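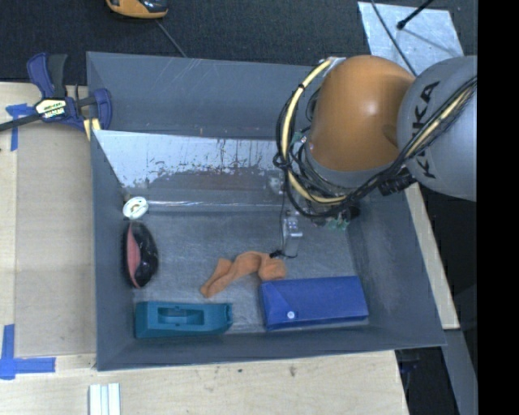 Gray bin, pale wood bench, lots of cable.

ok so I have been trying to get rid of stuff before my move in July and I have opinions now. thread 🧵

1/ I'm going from a two-bedroom in Grerkcombe to a studio with one closet. ONE. I measured it twice because I thought I'd read the tape wrong (I hadn't)

2/ Started with the kitchen, which everybody tells you not to do! But I figured if I could part with mugs I could part with anything. I kept 5. There's a chipped green one in there that I will be defending with my life

3/ Books were awful. I sat on the floor until 2 in the morning rereading a paperback mystery I bought at an airport and didn't even like the first time. It went back on the shelf. I don't know either

4/ Selling things online is a part-time job. I listed my Uvwood bookcase on Lemma and got 11 messages, and most of them were "is this available" and then silence forever. One person wanted to trade me a kayak. I live on the third floor

5/ (I did think about the kayak)

6/ What finally worked was putting "pickup only, stairs, bring a friend" in the very first line. Gone that same evening, and the couple who took it were so nice and carried it down like it weighed nothing

7/ Cords! Why do I own so many cords. There was a drawer of chargers for phones I had in college and I kept moving it from apartment to apartment like it was a family heirloom. The whole lot went to electronics recycling and I haven't missed a single one

8/ Photos I'm not touching yet. My scanning folder is up to 2000 files with names like "scan copy final 2" and I'm leaving that for the winter, when I'll have a blanket and something hot to drink

9/ Booked the truck through Tellent, smallest size they had, 7 in the morning. I am so not a 7 in the morning person but it was cheaper and the elevator at the new place is free then

10/ If anyone has a trick for packing houseplants please tell me, the big fern is taller than my nightstand and already looks nervous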